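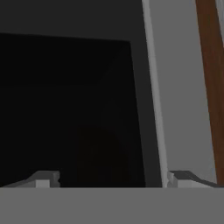

Chapter 6
Coil-Built Vessels

In Chapter 5 you made pinch pots from a single ball of clay. A pinch pot can only grow as large as the ball you can hold, so most hand builders move on to coils once they want something taller. A coil is a rope of clay, rolled out on a flat surface and laid in rings on a base. The rings are joined and smoothed until they form one wall.

Coil building is slow. Piroska Somogyi, whose tall jars are shown at the end of this chapter, builds up to 40 rings in a single piece and spreads the work over several sessions. A beginner's pot needs far fewer. For the first project you will make a straight-sided cup, and for the second a round jar with a narrow neck.

What you will need

Stoneware clay with some grog in it
A board covered with canvas
A fork or needle tool for scoring
Slip, mixed from the same clay
A wooden rib
A sheet of thin plastic

Grog is fired clay that has been ground up and mixed back in. It helps a thick wall dry evenly and makes a tall one less likely to slump. Smooth clay will work for the cup, but you may have trouble with the jar.

6.1 Rolling an even coil

Start with a fat sausage of clay and squeeze it out in the air before you put it on the board. Roll with your palms and fingers spread, moving from the middle toward the ends. Short, fast strokes tend to flatten the coil. If it does go flat, give it a quarter turn, pat it round again and keep rolling.

Coils dry quickly. Roll three or four, cover them with plastic, and use those before you roll more. Walter Mamani teaches his students to make each coil a little thicker than the wall they want - smoothing always thins it.

Practice before going on to Section 6.2. Roll six coils as thick as your little finger and as long as your forearm. Cut each one in half and compare the cut ends. They should be round, with no cracks or folds.

Key terms: coil, grog, rib, score, slip, slump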